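Keane Books, history room and stock store
Monthly safety check, 2024-06-12
Checked by: Nga Trình
Seen by: Hưng Giáp

1. Wall shelves fixed at top and bottom - OK. Bay 5 (First World War) has a loose upper bracket. Heavy boxed sets moved to the lowest shelf until it is tightened.

2. Rolling ladder - OK. Wheels lock. One rubber foot worn, new pair ordered from Sulum.

3. Walkways at least 900 mm clear - FAIL. The biography table sticks out by the till. Moved during the check, now 1000 mm.

4. Fire exit clear and sign lit - OK.

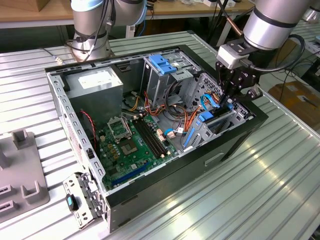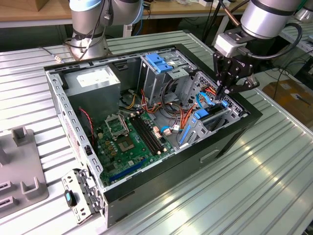

5. Extinguishers in date - OK. The one in the stock store was behind returns cartons. Cartons moved.

6. Stock store pallets - OK. There are 56 cartons of the wartime memoirs, stacked too high on the left side. Hưng to restack before the next delivery.

7. Damp and mould - see comment. Slight musty smell near the old atlases, nothing found on the wall. Check again at the end of June.

8. Lighting - OK. Tube flickering over military history, reported to the landlord.

9. First aid box - plasters low, otherwise complete.

Items still open: 1, 2, 6, 7, 8, 9. Please initial each one on the sheet by the till when done.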